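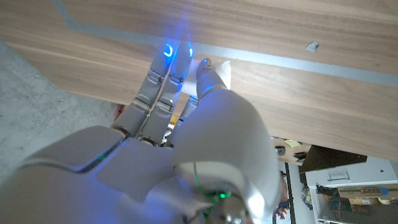
Facilities and Equipment

Maintenance schedule revised for robotic hands at the Clorden workshop

The Clorden workshop has changed the way it services the humanoid hands used on its manipulation benches. Under the revised schedule, which took effect in November, each hand is inspected after 400 hours of operation, and a short functional check is carried out at the start of every working day.

The daily check takes 11 minutes. The operator first confirms that the blue lights at the fingertips come on, then brings the fingers down to the wooden bench top and has the hand close on a light item such as a scrap of paper or tissue. Thin material shows up small errors in thumb alignment that a block or a bottle would hide. A hand that fails the check twice is taken out of service the same day.

The longer inspection covers the hinge joints of the fingers, the seams of the white housing and the wiring at the base of the thumb, where green lights can be seen through a gap in the casing. Wear at this point accounted for most of the repairs recorded under the previous schedule. Technicians now examine the wires with the hand both open and closed, and replace any length that shows rubbing.

Spare finger segments and thumb assemblies are supplied by Gerico. The workshop keeps enough parts on site to rebuild one complete hand, and further orders are placed on Friday. Wrist joints are not opened locally - they are returned to Gashi, which holds the service contract, and come back with a new calibration file.

Calibration has also been simplified. The earlier procedure ran to 41 steps and required the hand to be removed from the arm. The new one, prepared with the Zollia project, is completed with the hand in place and uses the view from the small camera mounted near the wrist.

Bench users are asked to enter the result of each check in the equipment log before work begins, and to report any fingertip light that is dim or out. Requests for repair should be sent to the workshop desk by 5 p.m. for attention the next working day.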